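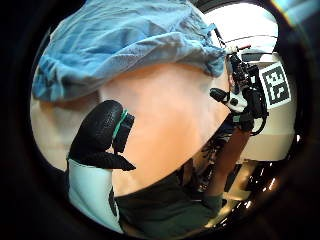

Trudus 48-Month Car Battery Charger and Maintainer

Price, stock and shipping are shown at checkout. Sold by Drimley, shipped from the Salinas warehouse.

What it is

A plug-in charger for 12-volt car, light truck and SUV batteries. You clip it on, plug it into a wall outlet and leave it. It charges until the battery is full, then drops to a low maintenance current and holds it there. The case is sealed, the leads come off for storage, and there is one button.

We sell it because it does that job well enough for the price. We don't sell it because of what is printed on the carton, and since you are going to read the carton sooner or later, we'd like you to read this page first.

About "48-Month"

The 48 in the name is the length of the maker's warranty in months. It has nothing to do with how long your battery will last. We have taken calls from people who thought a battery kept on this charger was promised four years. It isn't. A battery that was cooked under the hood for five summers is on its way out, and no charger is going to talk it out of that.

The warranty covers the charger. It does not cover the clamps, the cord, or anything the charger was attached to.

About "Recovery Mode"

Hold the button down for a few seconds and the light turns amber. The maker calls this Recovery Mode and says it "brings tired batteries back to life." We would put it more carefully. It sends a series of pulses at a higher voltage, which can help a battery that has been sitting flat for a short time. If yours went dead last week because a dome light was left on, plain charging would very likely have done the same thing.

If the battery has been dead since March, we would not count on it. We ran three old batteries through Recovery Mode at the counter. One took a charge and held it for a while. The other two read fine when we unclipped them and were flat the next morning. Make of that what you like. It was a small test, and we didn't pick the batteries with any great care, but it didn't make believers of us.

Do not use Recovery Mode while the battery is still connected to the vehicle. The maker's sheet says this in small type on the back. It should be on the front.

About "Smart"

It has a chip that reads voltage and changes the charge rate. So does nearly every charger in this price range. It can't tell you whether a battery is healthy. A green light means the voltage came up to where the charger wanted it, and a bad battery can do that and still fail to turn the engine over. If you want to know whether your battery is any good, have it load tested. Many parts stores will do that at no charge, though bear in mind that they also sell batteries.

Specifications

Battery type: 12-volt lead acid, flooded or AGM
Not for: 6-volt batteries, 24-volt systems, lithium of any kind
Charge rate: 3 amps maximum
Stages: 3 (bulk, absorption, maintenance)
Leads included: 2 (clamp set, ring terminal set)
Input: standard household outlet
Display: one light, three colors
Warranty: 48 months, through the maker

A note on the charge rate

Three amps is slow. The carton says "fast charging," and we asked what it was supposed to be fast compared with and did not get an answer. A flat battery of ordinary size will need overnight at the least, and a big truck battery may want the whole of the next day too. This is not a jump starter. If you are standing in a parking lot and late for work, it is of no use to you at all.

Slow isn't a fault in a maintainer. Slow is easy on the battery. We just don't care for the word "fast" on a box that holds a 3-amp charger.

Who should buy it

People with a second car that sits. People who put a truck away for the winter. Anybody who drives so little that the alternator never gets a fair chance at the battery. If you drive twenty minutes each way to work in a car with nothing wrong with it, you don't need a maintainer, and we'd sooner you kept your money than sent this back to us in a month.

Who should skip it

Owners of vehicles with start-stop systems should read the owner's manual first. Some of those batteries are fine on this charger and some have charging rules of their own, and the maker's chart doesn't go into much detail. We asked for a better chart. If one comes, we will put it on this page.

If your battery goes flat every few days, something is probably draining it, and a maintainer will only hide that from you. Find the drain.

How it compares with the Raton charger

We carry the Raton as well, and people ask. The Raton costs more. It has a screen that shows the voltage, a longer cord, and clamps with a stronger spring. It charges at a higher rate. What it doesn't do, as far as we can tell, is maintain a battery any better once that battery is full. If you like to see a number, buy the Raton. If you are going to leave the thing on a shelf in the garage and forget about it from fall to spring, the Trudus will do the same work.

The one thing we really do prefer on the Raton is the clamps. The Trudus clamps are on the thin side, and on a battery with side posts they don't bite well. Use the ring terminals for side posts.

Using it

Read the sheet that comes in the carton. In short:

Charge in a place with moving air. Batteries can give off gas while charging, and sealed ones are no exception if something goes wrong.

Wear eye protection, and gloves if there is any crust on the posts.

Connect red to positive first. Connect black to bare metal on the engine or frame, away from the battery, unless the battery is out of the car. Then plug into the wall.

When you're done, unplug from the wall first, then take off black, then red.

If the light blinks red, the clamps are backward or the charger isn't finding enough voltage to start. Check the clamps. If they are right, the battery may be too far gone for the charger to notice it.

Don't try to charge a frozen battery, a cracked one, or one that smells like rotten eggs.

Common questions

Can I leave it on all winter?
The maker says yes. We say yes, but go and look at it now and then. With a flooded battery that has caps, check the water too. "Set and forget" is a phrase from the carton, and we didn't write the carton.

Will it lower my electric bill compared with an old charger?
Maybe by a little. There is a claim on the maker's website about this. We haven't seen how it was worked out, so we are leaving it off this page.

Will it charge a "maintenance free" battery?
Yes. Maintenance free means you don't add water. It doesn't mean the battery keeps itself charged, whatever the label seems to suggest.

Can I use it on a motorcycle or mower?
If the battery is 12 volts and lead acid, usually. On very small batteries 3 amps can be more than the battery maker wants. Look at the label, and go by the battery maker's figure over ours.

Does it work in the cold?
It will charge in the cold, but there is no sensor on the outside of the case, so it doesn't adjust for temperature the way some pricier units do. In an unheated garage it may stop a bit short of a full charge.

Returns

Unused, in the carton, with both sets of leads: full refund. Used but working: store credit. We test what comes back. If it won't charge our shop battery we will replace it. If it charges our shop battery and not yours, we will tell you so, and you may not enjoy the conversation.

Warranty claims past the return period go to the maker. Keep your receipt. They do ask for it, and a card statement has not been good enough in the cases we know of.

In the carton

Charger, clamp leads, ring terminal leads, instruction sheet, and a sticker.

Page last revised June 14, 2018. The earlier version repeated the maker's line about doubling battery life. We could find nothing to back that up and have taken it out.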